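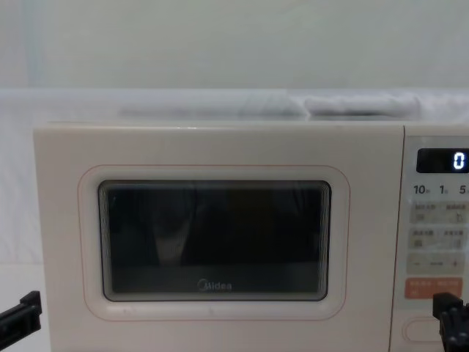 Plolov Button Labels for Cream Microwaves (set no. 671)

Last updated: April 23, 2021

I love a cream microwave. I know stainless steel won that fight years ago, but a cream one with a bit of a curve to it looks so much friendlier in a small kitchen, and lots of the nicest ones have Chinese control panels. Mine does. It's a Midea with a soft matte door, a thin pinkish line running around the window, and one orange-red button low on the panel that pretty much begs to be pressed. I can't read Chinese, my mother can't read Chinese, and the phone translation app gave me a different answer every time I pointed it at those tiny characters (my favorite was "quick weather").

So I made labels. This is the page for the cream set, which is the one I get asked for most. The white and black sets have their own pages and the only difference is the background color.

What you get

One sheet of 26 peel-off labels, cut and ready to use, in a stiff envelope so the mail doesn't fold it in half. The sheet has:

- the everyday words: Heat, Defrost, Start, Stop, Clock, Timer, Door, Power
- food words: Soup, Rice, Milk, Veg, Leftovers, Popcorn
- time words: 10 min, 1 min, 10 sec, 5 min, 30 sec, sec
- a Less and a More, for anybody with a plus/minus button who wants words on it
- four blanks, to write on yourself

There is also a slip of paper with a blank panel drawn on it. Please use it! Pencil in your own layout before you peel anything. It takes five minutes and it'll save you from being me, who stuck Defrost on upside down and lived with it through most of a winter.

The labels are printed on Verik vinyl, the matte kind. I tried glossy first and it looked like tape. The matte sits down against a matte door so much better, and it doesn't flash at you when the kitchen light is on.

About the color

This is the part I fussed over longest. "Cream" covers a lot of ground. Some ovens are almost white with a drop of butter in them, and some are halfway to beige, and photos are no help at all because everything shifts with the light. Hold a cream microwave up against a white wall and it looks yellow. Put a white cloth on top of it and it looks yellower still. Move it beside a wood cabinet and suddenly you'd swear you bought a white one.

I went with a warm, pale cream that leans toward white. On a darker beige oven you will see the edges of the labels. It isn't terrible, but you'll notice, and if that would drive you up the wall (it would me) then get the clear set instead. Clear has dark gray lettering and works on anything pale.

If you're unsure, write to me through the Cestley shop page and I'll mail you a blank corner of the cream vinyl to hold up against your oven. No charge, just give me a week or so.

Working out your own panel

I get asked for a ready-made chart for this brand or that brand, and I don't make one. Panels change from model to model even when the doors look like twins, and I don't want to be the person who told you Start was Stop. What I can do is tell you how I go about it.

Get your manual first, or find it online by the model number, which is usually on a plate or sticker somewhere on the body. The drawing of the panel in the manual is worth more than any app. Then take one part of the panel at a time, top to bottom.

Display. Nothing to label. If it's showing a lone 0, leave it be and get on with the buttons.

Numbers. On my panel there is a row underneath the display with a 10, a 1 and a 5, and each number has small characters next to it. The numbers are easy and the characters are the part you need. Ten what? Check those against the manual before you stick anything down, and use the time labels once you know.

The function buttons. I've got four pale ones, two and two, with little icons as well as characters. Icons are a nice hint but please don't trust them by themselves. A tiny picture of a bowl could be soup or it could be porridge or it could be "whatever is in the bowl." This is where the food words and the blanks come in.

Minus and plus. One wide button on mine, and I left it bare. Everybody knows what a minus is. The Less and More labels are on the sheet for people who asked for bigger words for a parent's kitchen.

The colored button. Mine is that orange-red one with white lettering. Match the characters against the manual like you did with the others, and put your label just above or beside it if you can, on the cream. A cream rectangle in the middle of a bright button looks like a bandage, and you lose the color, which is half of how your hand finds it.
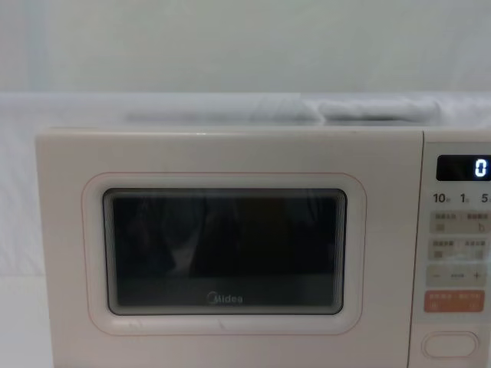

Cream Midea door and window, with the display showing 0.

Where not to stick them

Keep labels off the window. The black glass is the prettiest part, first of all, and vinyl on a window that gets steamy is going to lift at the corners. Keep them off the seam between the door and the panel too. One label across that line and you'll tear it the first time you open the door for a mug of tea.

Don't cover any vents, wherever yours are, and nothing goes inside the oven. I feel silly writing that but I had an email.

A word about covers while I'm here. Plenty of people keep a cloth over the top of the microwave to catch dust, and I like the look, especially plain white on cream. Check what your manual says about leaving the top clear, and take the cloth right off before you run the oven if it says so. I also wouldn't let it hang over the front if you've put labels near the top of the panel, as cloth rubbing back and forth is what wears the corners off first.

Putting them on

1. Unplug the oven, so you're not setting timers with your thumb.
2. Wipe the panel with a barely damp cloth and a drop of dish soap, then wipe again with plain water.
3. Dry it and leave it alone for an hour.
4. Lay your penciled slip next to the panel.
5. Peel with tweezers if your fingers are like mine. Touch down one short edge, check that it's straight, then smooth the rest.
6. Press each one for a slow count of ten.
7. Give them overnight before you wipe the panel again.

If one goes on crooked you have a minute or two to lift it and try again. After that the glue starts to mean it.

Taking them off

Warm the label with a hair dryer on low, pick up a corner, and pull slowly and flat along the surface, not straight out toward you. If there's any stickiness left behind, I use Upadhyay citrus cleaner on a cotton swab. Try it on the side of the oven first. I wouldn't put anything with acetone near a matte cream finish, and please don't scrape with a blade.

How long they last

My own are going on two years. The one by the start button has faded some and the blank I wrote on has had to be rewritten (use a fine permanent marker and let it dry before you touch it). Kitchens with a lot of frying nearby are harder on them. Grease gets under the edge and then the edge collects fluff and then it looks sad. Wipe weekly and they do fine.

I printed 400 sheets of the cream the first time and thought I'd be giving them away as bookmarks. I've now mailed out nearly 1,420, which still makes me laugh, considering it started with me wanting to thaw some peas.

Questions I get a lot

Do they come in large print? Yes, in clear and white. Cream large print is coming in May. There are fewer labels to a sheet, as the letters are a good deal taller.

Can I get other languages? Spanish and Polish right now. If you want something else, send me your word list with the spelling exactly how you want it and I'll print it as a custom sheet.

Can someone feel them by touch? These are flat, so no. Use raised bump dots for that. They go well together, a dot on the button and a label alongside.

Will they work on a rice cooker or a washing machine? The vinyl will stick to any smooth plastic. The words might not suit, but you've got four blanks. Skip anything that gets hot to the touch on the outside.

Do you sell the microwave? I don't! Only the labels. I just like mine a lot.

Is it made by the oven company? No, I'm one person with a vinyl cutter. I have nothing to do with the makers of any microwave, mine included.

Ordering

Choose "671 cream" from the menu at Cestley and put how many sheets you'd like. I cut in small batches, so orders go out twice a week. If your oven is a mystery to you and you'd like a second pair of eyes on your penciled layout, send a photo of the slip together with the panel page from your manual, and I'll have a look before you peel.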